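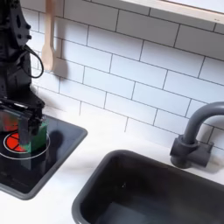 Chak-lun Poon
Contributing writer, Household Encyclopedia

Backsplash (kitchen)

A backsplash is the strip of wall behind a stove, sink or counter that has been covered with something you can wipe. Tile is what most people picture, but glass, steel, stone and plain glossy paint all do the same work. In Britain they say splashback, and I've heard both words in the same store from the same clerk, so don't worry too much over it.

I should say up front that I love this subject more than is reasonable. I grew up in a house with wallpaper behind the stove (little brown teapots, and they got browner every year), and my mother fought that wall with a rag and baking soda until we moved out.

Origins

Kitchens got along without backsplashes for a very long time. When cooking was done at an open hearth, the wall behind the fire was brick or stone anyway. The need came along with running water and the stove pushed up against a plastered wall. Early sinks often had a raised back cast in one piece with the basin, a few inches tall, and you can still find them at salvage yards if you're willing to carry one — they weigh a ton!

Tile moved in from bathrooms and dairies, where it was already prized for being easy to scrub. White was the favorite because it showed dirt, and people who were newly worried about germs wanted to see the dirt.

Subway tile

The best-known pattern is the white rectangle twice as wide as it is tall, laid like bricks. It takes its name from the New York subway, whose first stations opened in 1904. The classic size is 3 by 6 inches. It has gone out of fashion and come back more than once, and I've stopped trying to guess where we are with it now.

Grout makes more difference than the tile does, if you ask me. White grout gives you one calm wall. Gray grout draws every line for you, and it hides tomato sauce much better (I speak from experience).
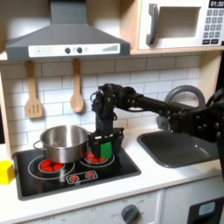 Chak-lun Poon
Contributing writer, Household Encyclopedia

Height and coverage

The short version runs 4 inches up from the counter and is usually cut from the same material. The full version goes all the way to the wall cabinets or the underside of the hood. Behind a stove I'd always go full height, since grease travels farther than you think and a hood only catches what rises into it.

Cost

Prices swing wildly. When I redid my own kitchen I spent 200 dollars on plain white tile from Hendar, another 60 on grout and spacers, and did the work myself over a long, cranky weekend. My neighbor Kamarul Krishnan had a sheet of back-painted glass from Terka put in for 700, and it took the fitters one morning. His looks better. Mine has a crooked row by the window that I now hang a calendar over.

Care

Warm water and dish soap handle nearly everything. Keep vinegar and lemon off marble and other limestone-type stones, which they will etch. Cement grout can be sealed once it has cured, and the sealer needs redoing now and then — drip some water on a grout line, and if it soaks in and goes dark, it's time.

See also: Countertop; Grout; Range hood; Wainscoting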